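4.2 Getting to know the lower Brustden

I'll admit I came to this river with low hopes. Most paddlers I talked to skip the lower Brustden and drive to the Hrubý, and I used to do the same. But I put in at Riststead one November morning and had the whole reach to myself — herons, sycamores, slow green water.

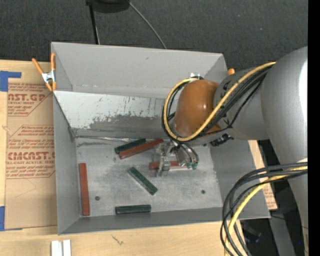 Figure 3. Painted wooden blocks in a metal bin, with the gray arm reaching in.

Back home I sorted the 80 visitor cards Darcy Tapsell had saved for me. Only 20 mentioned the lower river at all, and most of those were about parking. I think that says more about our road signs than about the water.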